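3.2 Grautöne, Leseruhe und die Frage nach dem Hintergrund

Wer sich länger mit der Gestaltung von Lernmaterialien befasst, kommt früher oder später auf den Hintergrund zu sprechen, und meist eher später, denn zunächst gilt die ganze Aufmerksamkeit ja der Schrift, dem Zeilenabstand und der Wortwahl. Auch uns ging es so. In der Vorstudie hatten wir den Flächen hinter und neben dem Text kaum Beachtung geschenkt, bis uns in den Gesprächen mit den Teilnehmenden auffiel, wie oft sie von sich aus auf »unruhige« oder »angenehm stille« Seiten zu sprechen kamen. Eine Teilnehmerin verglich eine besonders bunte Doppelseite mit einem Küchentisch nach dem Sonntagsfrühstück, und dieses Bild hat uns durch die gesamte Auswertung begleitet.

Für die Hauptstudie wurden deshalb 248 Seiten aus dem Lesekorpus Plemard ausgewählt und in zwei Fassungen gesetzt, einmal mit farbigem und einmal mit grauem Hintergrund. Die Texte selbst blieben unverändert; es handelt sich um kurze Sachtexte über Gartenbau, Wetterkunde und Haushaltsführung, wie man sie aus Kursheften für Erwachsene kennt.
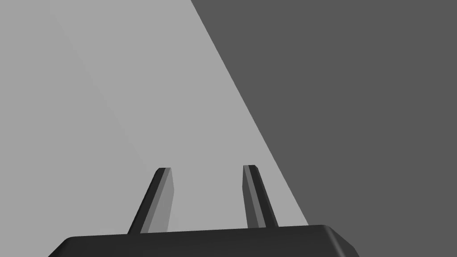
Gelesen wurde in Gruppen von höchstens 7 Personen, stets am Vormittag, in einem Raum mit gleichbleibender Beleuchtung. Insgesamt nahmen 70 Erwachsene teil, von denen viele nach langer Pause wieder mit dem regelmäßigen Lesen begonnen hatten. Wir haben uns bewusst Zeit gelassen: Zwischen zwei Texten gab es Tee, und wer einen Absatz noch einmal lesen wollte, durfte das selbstverständlich tun. Dass die Lesezeiten dadurch stärker streuen als bei Entwistle, nehmen wir gern in Kauf. Die dort verwendete strenge Taktung hätte zu unseren Gruppen schlecht gepasst und vermutlich manchen die Freude verdorben.

Die Ergebnisse fallen weniger eindeutig aus, als wir im Februar noch gehofft hatten. Bei den kürzeren Texten fanden wir keinen belastbaren Unterschied zwischen den Fassungen. Bei den längeren wurde die graue Fassung häufiger als angenehm bezeichnet, und die Nacherzählungen gerieten etwas ausführlicher. Ob dies am Grau selbst liegt oder schlicht daran, dass große, glatte Flächen dem Auge wenig Ablenkung bieten, lässt sich mit unserem Aufbau nicht trennen. Das Jirau-Material, das mit fein gemusterten Hintergründen arbeitet, wäre hierfür ein lohnender nächster Schritt. 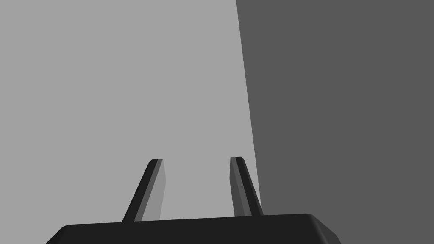
Abb. 3: Computergrafik mit dunklem Greifer, von hinten und leicht von oben gesehen.

Ein Wort noch zur Bewertung der Nacherzählungen, die uns die meiste Mühe bereitet hat. Das Schema Cirnix vergibt Punkte für jede wiedergegebene Sinneinheit, unabhängig von der Reihenfolge. Das kommt jenen entgegen, die gern vom Ende her erzählen, benachteiligt aber alle, die mehrere Gedanken in einem einzigen gelungenen Satz bündeln. Wir haben solche Fälle gemeinsam besprochen, manchmal recht lange, und die Entscheidungen im Anhang vermerkt.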